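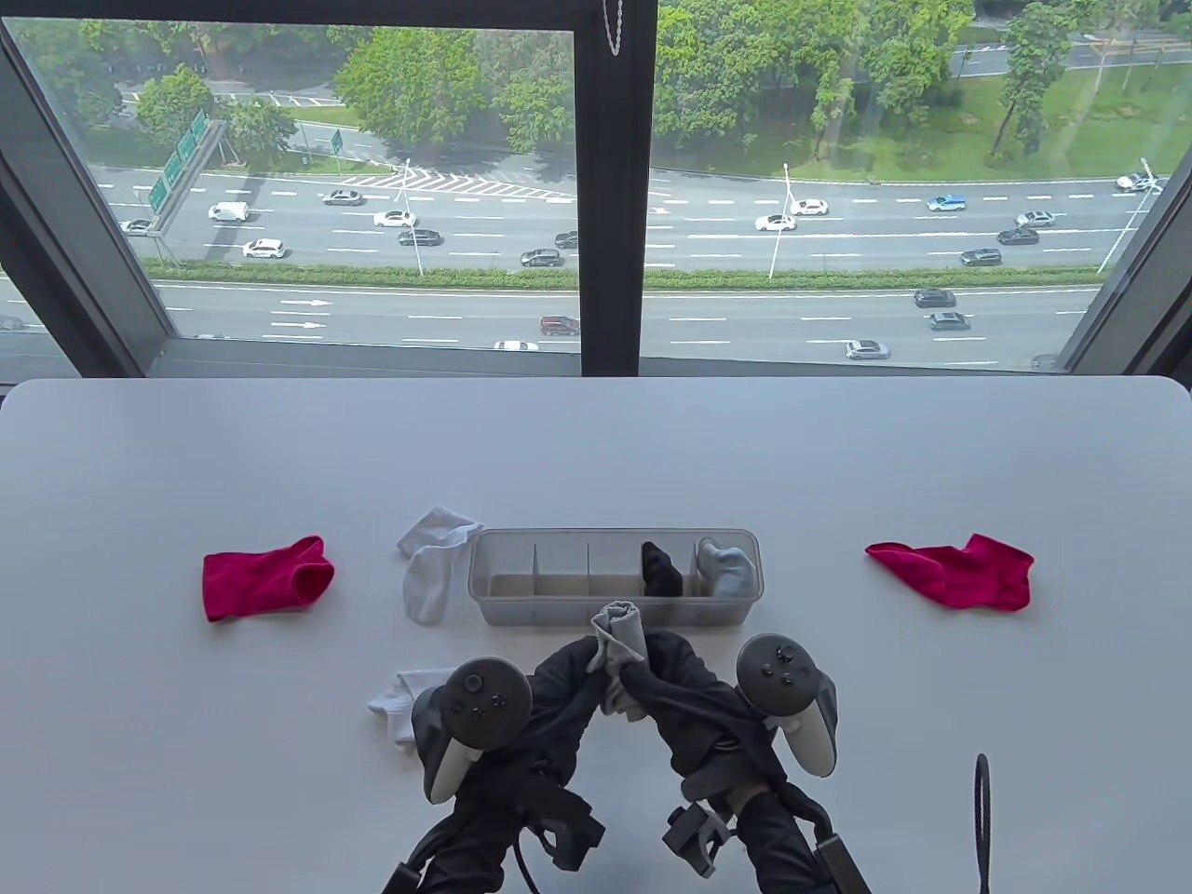

Socks and a four-part organizer tray.

Home Move-In Storage FAQ Contact

Small Rooms FAQ: storage, laundry and moving in at Sollcombe
Aug 2, 2020, by the Flustasby housing desk

Quick answers, we get the same emails every summer. Read this first, then write to us if it's not here.

How big are the dresser drawers?
Depends on the building. Koivisto has the deep ones, three to a dresser. Prasis has shallow ones, more of them, and they stick in humid weather. Rub a candle stub on the runners. Don't yank, the fronts come off.

Can I bring my own dresser?
No. The room furniture stays in the room. Small stuff is fine: trays, bins, a hanging shelf, a shoe rack that goes behind the door.

What do you suggest for socks and underwear?
A divided tray. Clear plastic is good, you can see what's left without digging. Roll, don't ball, balling kills the elastic. Measure the inside of the drawer before you buy, not the front. People get this wrong every year and we can't take returns for you.

Under-bed bins, what size?
Beds in Koivisto go up on blocks, so pretty much anything. Prasis beds are fixed. Flat bins only, the kind with wheels usually won't clear the rail. Ask for the measurement sheet and we'll email it.

Do I have to buy hangers?
Yes. 30 is plenty for most closets. The rods are thin so skip the big wooden suit kind.

Can I put hooks on the wall?
Stick-on, yes. Nails and screws, no. Pull the tab DOWN and slow when you leave or it takes paint with it and that comes out of your deposit.

Where is laundry?
Basement in both buildings. Card only, no coins anymore. Load the card at the machine by the stairs. The end dryer in Prasis runs hot, keep sweaters out of it.

My socks keep going missing.
Check the rubber lip on the front of the washer, first place to look. Then inside the duvet cover. A mesh bag fixes most of it. Odd ones found in the machines go in the basket on the folding table and get cleared out at the end of the month.

Is there extra storage outside the room?
Yes, there's a cage in the Koivisto basement, shared by both buildings. One trunk or 3 boxes per person. Label every box on two sides. No food, no batteries, nothing with gas in it (camp stoves, etc). Opens again in September, sign up at the desk.

How many people are on the storage list?
Last year we had 1,801 requests across all the Flustasby houses and the cages hold 2,000, so you should be OK. Late sign-ups might get a cage in a different house tho.

Can I swap rooms if mine's too small?
Ask after the second week. Before that we're still placing people and the answer is going to be wait. Rooms ending in a corner number are not bigger, the closet just sits differantly.

What about winter clothes?
If you live close enough, leave them home and trade at the first break. If not, vacuum bags. Down coats don't love being flat for months so put those in loose on top of everything else.

Are space heaters ok?
No. Fans yes. Extension cords only if they have the fuse switch.

What can I leave behind over break?
Anything that's off the floor. We do the floors over break. Rugs too, roll them and put them on the bed. Empty the mini fridge, prop the door with a towel.

I moved out and forgot something.
Email with the room number and what it is. We hold items until the next term starts, then they get donated. You pay postage. We don't mail single items of clothing, sorry, somebody has to come get them.

Can a parent pick up the key?
Only with the form. Form has to be signed by you, not by them. Bring ID.

Something's broken in the room, who do I tell?
Put it on the condition card in the frist two days or it counts as yours. After that use the repair page.

Last updated: see date at top. Older version of this page had the wrong desk hours, ignore it if you printed it.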